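The robotics club is halfway through the May challenge, so I thought I'd write up where we are before I forget the details.

There are two teams this term. Mine is called Skostorero, a name we got by drawing letters out of a bag. The other lot are Grorau, and they are ahead of us. The challenge is the same for both: write a program that makes a simulated arm pick up a set of desk objects and put each one where the task sheet says. Everything runs in the simulator until the last session, and a run only counts if the same code works on 3 different layouts without being edited in between.

Karabo Pretorius and I are doing the approach and the grasp. Rostam Rezaei has the path planning, and he also keeps the log, which has saved us more than once.

Most of our time has gone on the view from the wrist camera. Our first version looked for objects by colour alone, and it was fine on the plain grey table we started with. Then we moved to the marble one. The veins are pale and thin and go in every direction, and the code kept finding edges that didn't belong to anything. I spent a whole evening adjusting thresholds and ended up with numbers that worked on one layout and failed on the next.

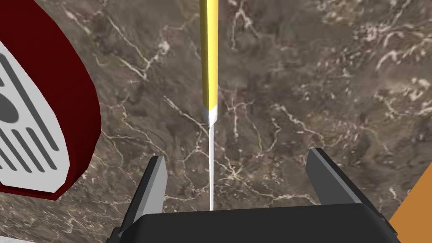
*Wrist view on the marble table, fingers open, with the yellow object lined up between them.*

The thin white line under the yellow one is a nuisance. It passes close to some of the veins and partly blends in with them, so a mask that is too generous takes in bits of the table as well. For now we fit the long axis from the yellow part only and ignore anything white. Karabo wants to go back to that later. I'm happy to leave it.

The other change was to the rotation. We had the wrist turning the full 90 degrees whenever the angle came out the wrong side of zero, which looked dramatic and wasted time. Rostam found it in the log — a sign error in a function I wrote in the first week. It's fixed now and there is a test for it.

Still to do:

- slow the last part of the descent
- check the fingers are fully open before moving down
- try the grasp again with red and orange things close by
- tidy up the config file

We get 10 attempts per layout at the final, and the best score stands. Grorau already have a version they're happy with. We don't, but the approach is steady enough that I've stopped changing it, and the next session is going entirely on closing the gripper and lifting.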